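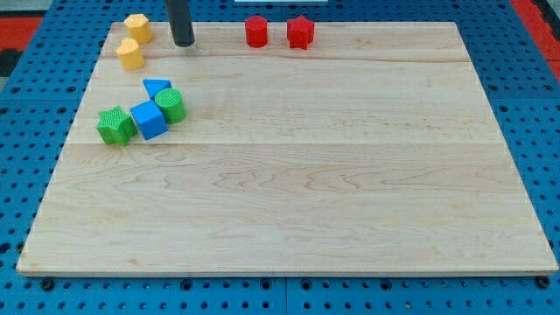
Figure 3. Board and end piece of the Catton cell, eight blocks placed. The two black fasteners discussed in Section 4.2 sit just beneath the front edge of the board.

4.2 Fixturing and the limits of our calibration claim

Earlier write-ups of tabletop pushing cells, including our own first report on Catton, treat the work surface as a solved problem. The board goes down, a calibration is run, and the remaining error is blamed on perception or on the policy. We no longer think this is safe. In our maintenance log for the cell, 21 entries concern a block that stopped short of its commanded position or was passed over by the tip. We had put most of these down to the controller. On rereading, 9 of them were closed after someone reseated the board and changed nothing else. That does not prove the board was at fault in all nine, as reseating also involves a homing cycle, but it is enough to make us distrust the earlier labels.

The board rests on a perforated table assembled from separate panels (Figure 3). The panels were leveled one at a time when the cell was installed. We found no record that they were ever leveled against each other, and Iker Arrieta, who did the installation, does not remember doing it. A board that bridges two panels can rock if one of them settles, and it can do so without any change that an overhead view would pick up. Our camera check compares the board outline with a stored template. It will catch a board that has slid or turned. It says very little about height, and height is what matters to a rod that is supposed to travel just clear of the wood.

The fasteners at the front edge deserve less credit than we gave them. In the first report we described the board as "fixed" by them. They go into the table holes and the board butts against them, so they limit travel in one direction only. Pushes toward the back load nothing but friction and the weight of the wood. We tried the clamping kit that Liapis supplied with the table and gave it up after 3 sessions, because the clamp heads stood higher than the tip and forced a keep-out margin along two sides. A flush countersunk screw would be better. We have not fitted one, and readers should weigh our results with that in mind.

The end piece is a plain black cylinder with a rounded tip, held vertically. Tip clearance was set with a feeler gauge at a single point near the center of the board. This was standard practice at Wandutside, where the procedure was written, and we copied it without asking whether one point was enough. It is not enough for a surface made of joined planks. Orsolya Pintér repeated the measurement on both sides of each seam and got readings that differed by more than the tolerance in the procedure. In April we moved to a grid of points, repeated whenever the board is lifted. The job is dull and takes 68 minutes, and we suspect it will be skipped by any lab that does not have to report it.

Block layout is a further complication. When blocks sit in a tight group, as the blue and green ones do in Figure 3, a low tip may drag a neighbor and a high tip may ride over a rounded edge. Either error can look like a poor choice of push direction. Naomi Magesa relabeled the failures from the Skiselberg comparison with this in mind and could not assign a cause to many of them. We have left those unassigned. The comparison in our first report should be read as a comparison of two cells in unknown mechanical condition, and we withdraw the ranking given there.

None of this shows that the grid procedure makes the cell more accurate. We have no run in which the board was left alone and only the measurement was changed.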